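About Imum

We are a small company in Grundton which teaches robots to handle cloth. This means shirts, towels, sheets, and all the soft things that do not keep their shape when you pick them up. We started with two people and one table in a rented unit behind a tile shop. Today we have a workshop, a test room with four robot arms, and many people who record for us in their own homes.

Many companies write on this page only about their success. We decided to write mostly about our failure, as customers ask us about it in the first meeting anyway, and it is better if everybody reads the same story.

How we work

We do not write the movements of the robot by hand. A person takes a gripper in each hand and does ordinary housework with it: lifts a top, shakes it out, folds it, puts it on the pile. The gripper has two fingers like those of our robot, and it records what it sees and how wide the fingers are open. From many such recordings the robot learns when to close, how hard to pull and when to let go.

The important word is "when". Cloth moves all the time while you hold it. If one hand lets go half a second too late, the other hand is already pulling, and the fabric goes tight between them. A person feels this and stops. Our robot in those days felt very little.

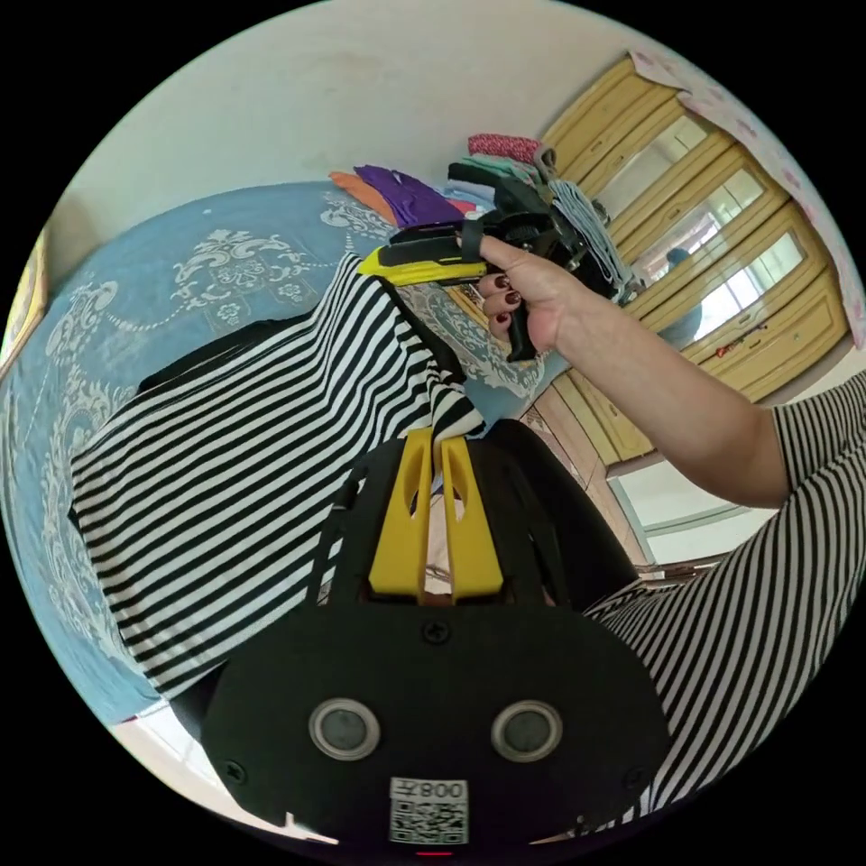 What went wrong in December

Our first large customer was Correia, a laundry for guest houses and small hotels. We installed one station there with two arms. Its work was to take pillowcases and tops from a trolley, fold them and stack them. For five weeks it worked well, and we were proud, maybe too proud.

Then one afternoon the left arm did not open its fingers. It held a bath sheet that was also caught on the handle of the trolley, and the right arm continued to pull. The trolley came over. Jolene Dunstan, who was working for us at the station, put out her hand to stop it, and her wrist was trapped against the table edge. She pressed the stop button with the other hand. The wrist was badly bruised, and she did not work with it for 23 days.

We stopped all our robots the same evening. Nothing moved for 72 hours, and the Correia station stayed off for much longer.

What we found

There were two faults, and they had been helping each other.

The first was in the recordings. The clocks of the left and the right gripper were drifting apart during long sessions. In the first minutes you could not notice it. After one hour the left hand was late, so the robot learned that the left hand should let go late. We checked everything by eye and had to throw away 700 recordings. It was a painful week, but we did not find any honest way to repair them.

The second fault was in the robot station itself, and it was more serious. The limit for pulling force was set for each arm alone. When two arms pulled the same cloth in opposite directions, each one was under its limit and neither of them stopped. We had tested one arm many times. We had tested two arms only with light things.

Keith Fairweather, who designed this part, wrote the report himself and put his own name in the first line. We still give this report to every new colleague on the first morning.

What we changed

The two grippers now share one clock signal, and the session ends by itself if they do not agree.

The robot station has a new part that we call Cimley. It is a small separate computer which looks at both arms together and cuts the power if the cloth between them becomes too tight. It does not know anything about folding, and it cannot be switched off from the main program.

Trolleys are locked to the floor before the arms may start.

The stop button is now on both sides of the table. Before, it was only on the right — Jolene was lucky about which hand was free.

Recording in real homes
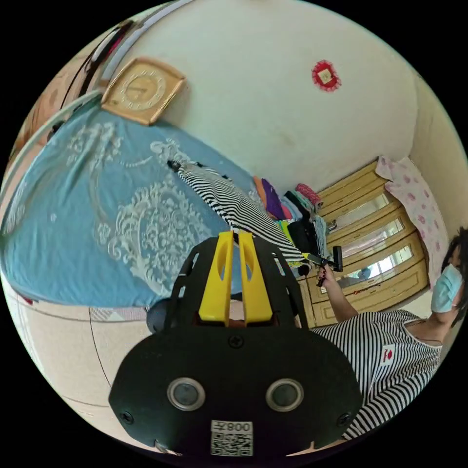 Our second lesson was about where the recordings come from. In the first year we recorded nearly everything in the workshop, on a grey table, with one towel at a time. The robot became very good with one towel on a grey table. In a bedroom the work is different: a black-and-white striped garment lies across a light blue sheet with big white paisley patterns, and the edge of the cloth must be found between two patterns at once. Behind it there is a heap in orange, purple and teal, and the program must decide where one piece ends and the next begins. The shiny panels of a wardrobe send light back to the cameras too. We want all of this in our material, and we do not ask people to tidy the room before they begin.

We do ask for other things. Long necklaces and scarves come off. Children and pets stay in another room. After each hour there is a break, for the hands and also for the checking of the clock. Anybody who records for us can delete a session and does not have to tell us why.

Where we are now

The Correia station is running again, with the new force limit. Jolene came back and is now responsible for safety at all our sites. She may stop any installation, also on the day of delivery, and she has done it two times. One of these customers was angry with us and went to another supplier. We would do the same again.

We still have faults. Thin elastic fabric is difficult, and buttons sometimes catch between the fingers. We keep an open list of such problems, and we send it with every offer, together with the December report.

Visit us

The workshop in Grundton is open for visitors in the mornings, if you write to us first. Please wear closed shoes and tie back long hair. Coffee is in the front room, and the arms are behind the yellow line.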